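# Plorulley Fan Club Manager: Set-Up Guide

## Section 4. Adding an artist and opening the merchandise desk
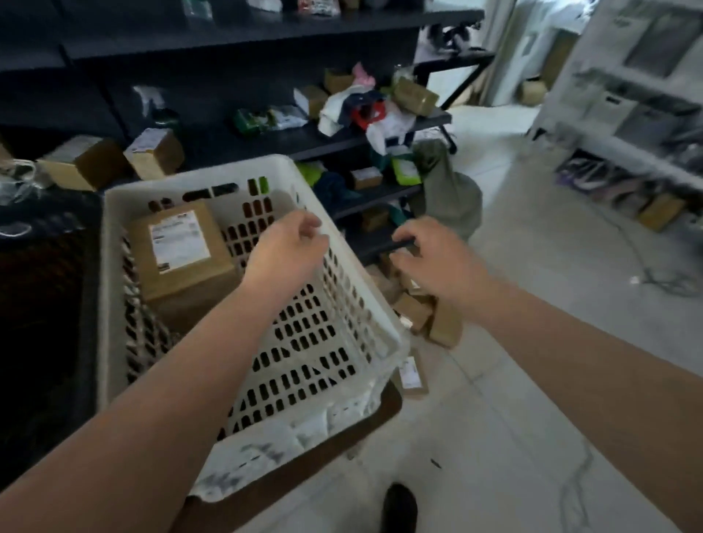

*Fig. 4-1. White plastic crate with a labeled cardboard box inside.*

Complete Section 3 (Accounts and Permissions) before you start. You need an Owner or Editor login. Settings in this section can be changed later, except the artist handle in step 3.

### 4.1 Create the artist profile

1. Sign in and open **Artists > New**.
2. Choose a profile type: **Singer**, **Actor**, or **Both**. With **Both**, fans see a Music tab and a Screen tab on the same page.
3. Type the artist handle. Use lowercase letters only, with no spaces.

 **Caution:** The handle becomes part of every page address and every membership card. To change it you must delete the profile, and all fan comments go with it.

4. Fill in **Display name** exactly as it should appear on posters and tickets. Accents and capital letters are kept.
5. Paste the biography into **About**. The limit is 3000 characters, counting spaces. Text over the limit is not saved.
6. Upload a portrait you have permission to use. Square pictures work best.
7. Click **Save draft**. The profile stays hidden until you publish it in 4.4.

**Note:** The sample profile for the singer Alasdair Carnegie is included with every new installation. Open it in a second tab if you want to see how a finished page is laid out. It doesn't appear to fans and can be deleted at any time.

### 4.2 Add songs, films, and appearances

1. Open the draft and select **Credits**.
2. Click **Add credit** and pick **Song**, **Album**, **Film**, **Series**, or **Stage**.
3. Enter the title and the release month. If the month isn't confirmed, select **Upcoming**. The credit moves to the top of the tab and shows no date.
4. For a film song, add the song first, then the film, and join them with **Link to**. A song can be linked to one film only.
5. Set the role. Playback singing has its own role and should not be entered under **Cast**.
6. Repeat for each credit, then click **Save draft**.

To bring in a long list, use **Credits > Import** with a CSV file. The import stops at the first row with an empty title. Correct the row and run the same file again; rows already imported are skipped.

### 4.3 Set up membership levels

Three levels are supplied: Rovar, Tian, and Sulen. You can rename them, but you can't add a fourth in this version.

| Level | Fan posts | Early tickets | Signed items |
|---|---|---|---|
| Rovar | Yes | No | No |
| Tian | Yes | Yes | No |
| Sulen | Yes | Yes | Yes |

1. Open **Membership > Levels**.
2. Enter a yearly price for each level. Leave Rovar at zero for a free club.
3. Under **Ticket window**, choose how many hours early Tian and Sulen members can buy. The default is 70.
4. Under **Welcome message**, write the text new members receive. Keep it to 115 words or fewer, or it will be cut in the mobile app.
5. Click **Save levels**.

**Caution:** Price changes apply to renewals as well as new members. Send a notice from **Membership > Messages** before you raise a price.

### 4.4 Open the merchandise desk and publish

1. Open **Shop > Desk** and switch it to **On**.
2. Add at least one item. Each item needs a name, a price, a packed weight, and a stock number.
3. Choose the lowest level that may buy the item. For signed items, choose Sulen.
4. Enter the return address. It prints on every shipping label.
5. Print a test label and check that the barcode is sharp on all sides.
6. Return to the artist profile and click **Publish**.

The page normally goes live within a few minutes. Fans who follow the artist receive one alert. Publishing again after an edit doesn't send another.

### 4.5 If something goes wrong

**Error 1105 when publishing.** A required field is empty. Check the handle, display name, and portrait.

**The Screen tab is missing.** The profile type is set to **Singer**. Change it to **Both** and save.

**An upcoming film shows last.** Clear the release month and select **Upcoming** again.

**Members can't see the shop.** Confirm that the desk is on and that at least one item is open to their level.

Continue to Section 5, Concert and Premiere Calendar.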